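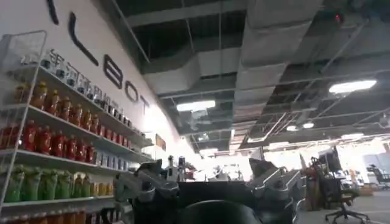
Jolitz Shelf Kit – Frequently Asked Questions

What is included in the kit?
Two parallel grippers, two wrist cameras with brackets, the controller, a cable set and a license for the Plolik picking software. The arms and the mobile base are not included. Shelving is sold separately by Hawthorne or can be sourced locally.

Which arms does it fit?
Any six- or seven-axis arm with a standard four-bolt tool flange and 24 V at the wrist. Adapter plates for other flanges are made to order. Send a dimensioned drawing with the request.

What can it pick?
Bottles, cartons and small boxes up to 520 g per gripper. Heavier items can be lifted with both grippers together, but this mode has to be enabled in Plolik and runs at reduced speed. Glass is supported with the soft pads only.

The maximum opening is 98 mm. Does that include the pads?
Yes. The figure is measured between pad faces with the standard pads fitted. The soft pads are thicker, and usable opening drops by 4 mm.

Does it work with open wire shelving?
Yes. Select "wire" as the shelf type during setup. The software then ignores the shelf edges and uprights when it looks for items, and raises the approach path so the fingertips clear the front wire. Solid shelves use the default setting.

How does it handle clear or translucent bottles?
Clear bottles are located by cap and label. Colored liquids are usually easier to separate from the background than water. A bright wall or window behind the shelf can wash out the outline of a clear bottle – if picks fail at certain hours, run the exposure routine again at that time of day.

Can rows be packed tightly?
Side to side, yes, provided the finger tips can enter between the necks. Square cartons with no gap cannot be gripped from the sides. Leave 2 cm between cartons or use the pull-forward routine, which drags the front carton out by its top edge.

Do I have to teach every product?
One reference scan per product. Bottles that share a shape and differ only in color still need separate scans if you want them sorted.

How often are the cameras calibrated?
At installation, after any bracket is loosened, and after a collision stop. The target card is in the lid of the controller case.

Is remote support available?
Yes, through Flondine, our service partner. Attach the Plolik log to the ticket. Integration questions go to Ravinder Beaudoin in applications engineering.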